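Rida (motion software)

Rida is a motion planning and control package for robot arms, used mostly for tasks in which an arm carries or pours loose material from an open container.
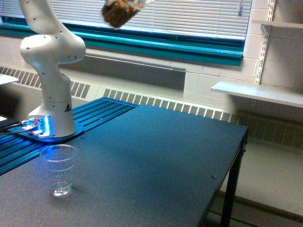 The package was first written at the Okbridge laboratory as a set of scripts for one arm, and was later rewritten as a single program with its own planner. Maintenance moved to a small group in Clekstead, which also keeps the documentation.

Overview

Most general planners look for a path without collisions and then add the timing. For an open cup this is often not sufficient, because a short path can still tilt the cup too early or stop it too hard. Rida treats the tilt of the container as a part of the problem from the beginning. The user gives a start pose, a target container and a tilt limit, and the planner searches for paths that stay inside the limit until the rim of the held cup is over the target.

Structure

The software has two main processes. The planner runs once for each motion and tries up to 400 candidate paths before it reports a failure. The controller runs at 1,000 cycles per second and sends joint commands to the arm. Between them is a buffer of 10 waypoints, so that the planner can replace the later part of a motion while the earlier part is still being executed.

Perception is not included. The position of the target must come from another program, or it can be typed by hand in the task file. Many users do the second, with the target always placed at the same point of the table.

Pouring

Pouring is described by a tilt profile, a table of angles over time. Coarse granular material does not flow evenly, and can stay in the cup and then fall all at once. For this reason version 8 added the Görtz profile, which makes small back and forth rotations near the pouring angle. It is slower than the standard profile and is turned off by default.

Limitations

Rida supports only a single arm. It has no model of liquids, and the tilt limit for them must be found by trial.

See also

Motion planning
Trajectory optimization
Robot control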